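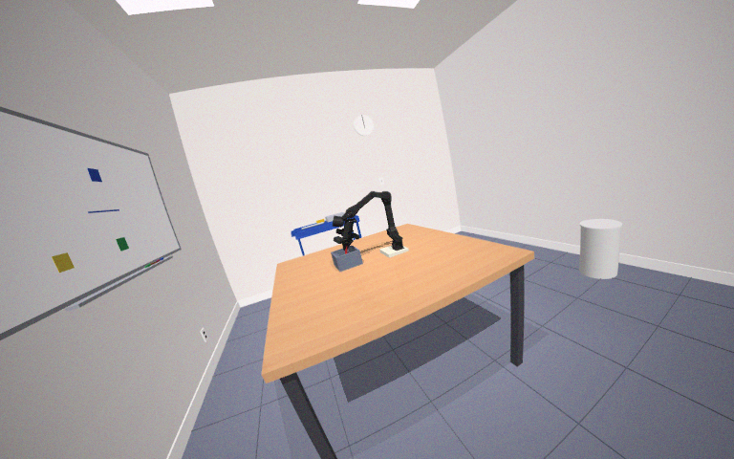
November, Wednesday, started after lunch

Oil and wax on the ash boards, continued from last page.

The boards from the Zerkala order came back from the drying shelf this morning. I had put the second coat on them before the weekend and I expected them to be ready for wax. They are not. The surface is dry when I touch it with the back of the hand, but if I press with the thumb and wait, it leaves a mark, and the mark does not go away when I rub it. Ji-hoon tried also and got the same on the end grain, even worse there. So no wax today.

I think there are two possible causes and I cannot yet separate them. The first is the temperature. The heater in the finishing room was off on Sunday (the timer, again) and the room was cold when I came in. The second is that I used oil from the old Unari tin, which was opened in summer and was standing with much air in it. It had a skin on the top. I took the skin off and strained the rest through a paint filter, and it looked clear, but clear is not the same as good. I should have opened the new tin. I write it here so that I remember it next time.

What I did today:

Wiped all the boards with a clean cotton rag, dry, no solvent. The rag took a little yellow colour from the end grain and almost nothing from the faces. Put the boards on edge on the rack with a gap between each, so the air can go on both sides. Before they were lying flat on the pins and I think the lower side was slower. Moved the rack away from the outside wall.

Then I made a small test, so that we do not argue from memory. I cut 3 pieces from the offcut of the same plank, sanded all with the same grit, and wiped off the dust with a damp cloth. A has oil from the old tin. B has oil from the new tin. C has oil from the new tin also, but it stays in the cold store overnight. One coat each, wiped after a quarter of an hour. The letters are in pencil on the underside. Please do not move C to the warm room, even if it looks forgotten.

Wax paste: I prepared it anyway, because the beeswax was already grated. 264 g of oil, 196 g of wax, melted together in the water bath and stirred until it went cloudy at the edge. This is more wax than in the Metora recipe, which I found too soft for a surface that people lean on. After cooling it is firm, but I can take it with a rag without digging. It smells nice, a bit like a church. The jar is on the middle shelf with the lid closed, label is on the lid and not on the glass, sorry, I will make a second one.

Lionel Tapley came at four to ask for his boards. I explained and he was patient about it, he only needs them before the Ahn people come to fit the shelves. He asked if we could put wax on now and let the oil dry under it. I said no. The oil needs air for drying and the wax would close the surface, and then we would have a sticky board for a very long time. He asked also about colour: he finds the ash more yellow than the sample. It is true, a little. The sample was made with one coat and the boards have 2. I showed him the back of the sample, where I had put a second coat to try, and this he accepted.

Rags: all spread flat on the wire outside, none in the bin. Ji-hoon found one crumpled under the bench yesterday, still smelling of oil. Please, this is how workshops burn.

To do tomorrow

Thumb test on every board, end grain first, before the heater has run for long.
Look at A and B side by side.
Ask for a new timer, the present one loses its setting when the power goes.
Pour the old tin into the waste can if A is still soft.
Phone Lionel in any case, also if there is nothing new.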